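5.2 The jaw offset fault
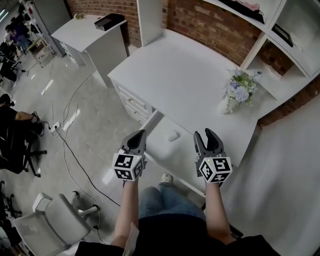 Figure 4. Hand-held grippers at the start of a desk session, seen from the head camera.

We lost a good chunk of the Dimley recordings to one dumb fault, and I want to go through it properly because I think other groups have it too and haven't noticed. The short version is that our tracker swapped the left and right grippers whenever the two came close together. Look at the marker cubes in Figure 4: same shape, same thick black borders, three patterned faces showing on each, and the same gray jaws on top. A person tells them apart by which arm is holding them. Our software was supposed to go by marker ID, but Anil Suvarna had added a fallback that guessed from the last known position when an ID was unreadable (a sensible idea, and I signed off on it!). Once the guess was wrong it stayed wrong, so the left jaw opening got written to the right arm for the rest of the take.

Out of 1712 takes, 19 had a swap. That sounds harmless until you replay one. On the Harries arm pair the right gripper opened when it should have held, and dropped a mug from well above the table. Nothing hit anyone, but Mererid Penry was standing closer than she should have been, and we stopped all replays that afternoon.

I first blamed motion blur and spent far too long on exposure settings, which changed nothing. What fixed it was boring: we took out the fallback and marked a pose as missing if no ID was read for 20 frames. We also made the replay code refuse any take where the two tracks cross during a gap. It now throws out a few good takes as well, and I can live with that.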